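PADBY VILLAGE HALL MANAGEMENT GROUP

Minutes of the September meeting, held in the small room at 7.30 pm

In the chair: Slavica Spahić
Present: as per the signing-in sheet, which went round twice on account of the pen
Apologies: received from the bowls section, who had a match, and from the parish clerk, who had a cold

1. Minutes of the last meeting

Agreed as a true record, after the words "heated discussion" under item 6 were changed to "discussion". The member who had asked for the change then spoke at some length about why it was needed. The Chair asked that this should not be minuted in full, and it has not been.

2. Matters arising

The piano. It is still here. The school at Flultton has confirmed that it does not want it, even with the stool. To be offered once more in the newsletter, this time leaving out the word "tuned".

The key safe. The code has been changed. Regular hirers have been told. Two irregular hirers had not been, and spent part of an evening in the car park with a buffet. An apology has gone to both.

The gutter over the kitchen door. Cleared in July and full again by August. The sycamore belongs to the neighbour and so, in the Chair's view, do its leaves. A letter will be written, with the word "kindly" in it.

3. Money

The current account stood at £1,918 at the end of the month. Hire income over the summer was £349, helped by a christening and a dog-training course that overran by three sessions. The dogs are understood to be much improved. The floor has been mopped.

The water bill came to £287, higher than anyone expected for a building with two taps. The meeting considered whether there might be a leak, whether the meter might be wrong, and whether the art club washes its brushes too thoroughly. The art club's member asked for it to be noted that brushes do need washing. Noted. The meter will be read on two nights running, with the stopcock shut, and the figures brought to the next meeting.

4. The floor

Two quotes have come in for sanding and sealing the main hall. Mladenović would do it over four days and wants the heating left on. Eselano would do it over two, wants the heating left off, and enclosed a calendar. Both firms have been asked to say what happens if it rains, as the last floor people turned out to have strong feelings about damp.

The badminton group wished to know whether the court lines would be put back. They would. The short-mat bowlers wished to know whether the court lines had to be put back. They did. The Chair moved to the next item while this was still being taken in. 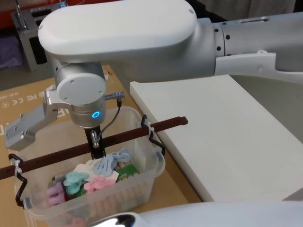 HALL USE AND BOOKINGS

5. The autumn diary

There are nine regular bookings for the coming term, two of them for the same evening at the same hour in the same room. The choir says it has had that slot for eleven years. The yoga class says it has an email. The Chair has seen the email and it is quite a clear one. The choir was asked if it could sing in the small room, and replied that it could, though not with the altos. The yoga class will start half an hour earlier until Christmas and the choir has promised not to warm up in the corridor.

6. The kitchen cupboards

Each group was allotted a shelf in the spring and given a label. The labels have since moved, in some cases overnight. It was agreed that the top left cupboard is the lunch club's, that the large teapot is for all hirers, and that the biscuits in the blue tin are private. A proposal to fit a lock to the tin did not find a seconder.

7. Harvest supper

Tickets as last year. Three people have offered to make apple crumble and no one has offered to make anything else. The Chair will telephone round. Trestle tables are to be put up the afternoon before – by more than the same two people, if at all possible. The raffle needs prizes, and members were asked not to bring back ones they had won.

8. Any other business

The noticeboard by the gate has a poster on it for an event in a previous year. To be taken down.

A member asked if the hall clock could be put right before the clocks go back, or whether it would be simpler to wait. It was decided to wait.

The meeting closed at 9.10 pm by the Chair's watch.

Next meeting: October, same room, 7.30 pm. Please bring a pen.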